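Closing the Line: Raghavendra Bangera on Suturing Practice at Nasholm
31/10/2020

The suturing bench at the Nasholm skills lab is booked in two-hour blocks, and Raghavendra Bangera has been responsible for what happens on it since June of last year. He trained as a bench technician at Stavow and now sets the exercises in wound closure for surgical staff on rotation.

I asked him to begin with the cut. "People want to talk about the stitch first," Bangera said. "I start them on the line. If the cut is straight and the edges are even, you can judge the closure. If the cut wanders, you can't separate a bad stitch from a bad cut." He prefers a short, shallow incision for beginners. A long one invites them to rush the far end.

The texture of the surface matters too. Fine creases and pores give the eye something to line up, he said, and he tells trainees to pick a crease that crosses the cut and check that its two halves still meet once the thread is tightened. 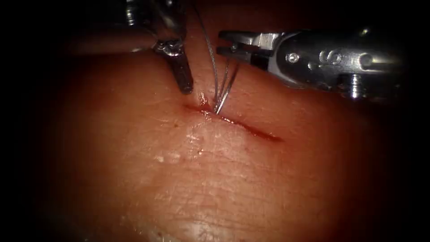

A narrow incision across creased, skin-like tissue, with one pair of jaws closed and the other slightly parted.

Bangera's written notes for the bench run to 73 entries, most of them on thread handling. The thread is dark where possible, for contrast. Tails are left long enough to regrip and are trimmed only after the knot has been checked. "A short tail costs you the stitch. A long tail costs you some thread. I have never had a complaint about the thread budget."

He was specific about where to take hold. Gripping close to the tissue gives control over direction but leaves little slack for a loop. Gripping far out gives slack, and the strand then swings. His rule is to open the jaws early, bring them up beside the strand, and close only when the strand lies between them. Chasing it with half-closed jaws is the error he corrects most often. 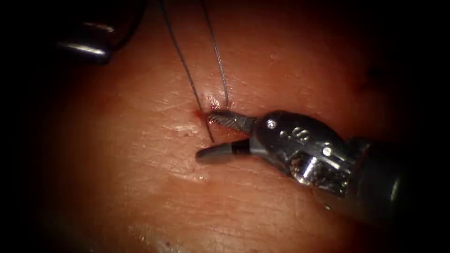 Two strands of suture at the tissue surface, with the open jaws beside them.

Celeste Baptista, who scores the sessions, uses a sheet with 3 headings: spacing, tension and edge contact. She and Bangera disagree on tension. Baptista marks down any closure in which the edges pucker. Bangera allows a little, on the grounds that a trainee who pulls too tight is easier to correct than one who leaves a gap. The sheet currently follows Baptista.

Handing the thread across is taught as a separate exercise, before knots. One side holds and stays still. The other opens wide and approaches. "Both sides moving is how you lose it," he said.

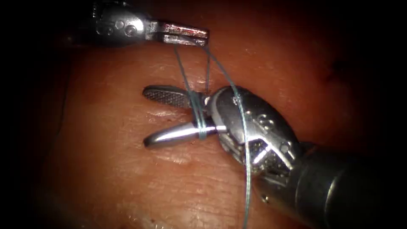
The holding side should keep its grip until the receiving side has closed, and Bangera asks trainees to say "hold" aloud when they have it. Man-sik Cheon, who ran the bench before him, taught the same exercise without the spoken cue. Bangera added it after comparing notes with a lab at Trosholm.

I asked what he would change. He named the lighting, which falls off toward the corners, and the length of the blocks. Two hours is too long for the first session, in his view, and too short for the fourth.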